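[lovstead-tables] Re: Black cloth, again
From: Girish Chaudhary
To: lovstead-tables

Adom Boateng wrote:

> Hello all,
>
> I have the long table by the side door for the April open house and I'm trying to decide on a covering. Last year I used a white bedsheet and all my pale pieces vanished into it. I have a black cloth now, bought cheap, with a bit of a shine to it. It has been folded in a drawer since the winter and the fold lines are terrible. I've ironed it once and they came right back.
>
> Do I keep fighting with it, or spend the money on something better? And does anybody mind if I bring my own clip lamp? Most of what I'm showing is off-white or light gray.
>
> Adom

Hello Adom, and hello everyone else who has been so quiet since the potluck,

First of all, I'm very glad you took the side door table. It's a nice spot, you get the people coming in with their coats still on and their wallets not yet buried under coffee and cookies, and you will be near enough to me that we can watch each other's things when one of us needs a sandwich. Bring the lamp by all means. There is an outlet behind the radiator, but it's a stretch, so bring an extension cord too and some tape to hold it down.

Now, the cloth. I went through all of this two years ago with a length of black from the Bulell shop, and I have opinions, so please forgive me if I go on a bit. My wife says I could talk about tablecloths until the cows come home, and she has heard most of this already.

I would keep it black. For pale work it really is lovely, and you don't have to be clever about anything else on the table. I tried dark green one year and a sort of chocolate brown the next (that one had been a curtain) and I went back to black both times. The shine is the part I'd think about. I like a little of it in the evening, when the lights are low and it makes the table look dressed up, but in the daytime it does show up every wrinkle you own.

These are the things I do, more or less in the order I do them:

1. Iron from the wrong side, with the cloth a little damp. Go slowly over the old fold lines and then leave it flat until it has cooled completely. I think this is where your ironing went wrong, if you don't mind my saying so — I used to pick mine up warm and fold it over my arm, and of course I was putting new creases in while I walked to the car.

2. Roll it, don't fold it. A cardboard tube from a fabric store is perfect and they will usually give you one if you ask nicely. I paid $14 for my last cloth and nothing at all for the tube, and the tube has been the better bargain.

3. Think about where the creases fall next to your pale pieces. Black cloth with that satiny look picks up soft gray along every fold, and beside something matte and nearly white you notice the gray more than you'd expect. The piece itself can have a faint line down its middle or a little mottling and still hold your eye, being so much bigger and brighter than anything around it. So I put the large pale things over the worst of the wrinkles and let the smoother cloth do the showing off.
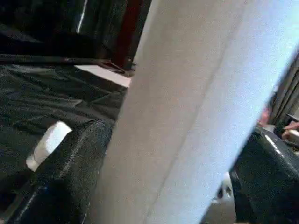 4. Move your lamp before you move your table. A light set low and off to one side will bring up every ridge in the cloth. Try it higher, and try it pointed at the wall behind you. A bluish bulb makes off-white look colder too, so if you have one of the warmer ones, throw it in the box.

5. Let the front edge hang nearly to the floor and pin the back. The weight of the hang pulls out a surprising amount by lunchtime, and it hides your boxes. I use plain safety pins. The Cletano clips that somebody was passing around last fall are very handsome but they slide off our tables, which have that rounded lip.

6. Keep a lint roller under the table. You will need it, especially if you are a cat household.

If after all this it still makes you unhappy, I have a dull black cotton at home that you are welcome to borrow for the day. It fades a little toward one end, where it sat in a window, but you can turn that end to the back. It's wide enough for the side door table, because that was my table the spring before last. Just let me know before I pack the car, and I'll roll it up along with mine.

Doors are at nine for the public and I'll be there by half past seven with a thermos, so come early and we can get both tables dressed before it gets busy. And would whoever has the steamer please write and say so? It was in the back closet and now it isn't.

Warmly,
Girish

--
lovstead-tables: the mailing list for table holders at the Lovstead open house
To leave the list, send a blank message with "leave" in the subject line.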